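**Slide 1 - "Healthy snack" and other claims**

Open cold, no joke. Ask who read a packet today before eating from it. Expect few hands, then ask who believed it.

**Slide 2 - Portion sizes**

- Iltus bar: 300 calories on the back, a smaller number on the front. The front one is for half a bar.
- Who eats half a bar? Pause. Let them grumble.
- Lobo does the same with crisps, 6 to a portion.

**Slide 3 - "Natural"**

- Skimau prints it four times. I wrote asking what it meant and got a voucher.
- Elach dropped the word in July and kept the recipe. Don't say they were forced to - I can't prove it.

**Slide 4 - My kitchen survey**

- 64 people, all from my own town. Say so before someone else does.
- Most read the big lettering and stopped there.
- Leave the slide up, keep talking.
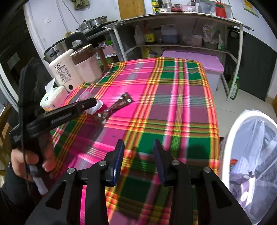 **Slide 5 - What I'd want instead**

Whole-packet figures on the front. I doubt we'll get them. Skip the traffic light bit if past 60 minutes, go to questions.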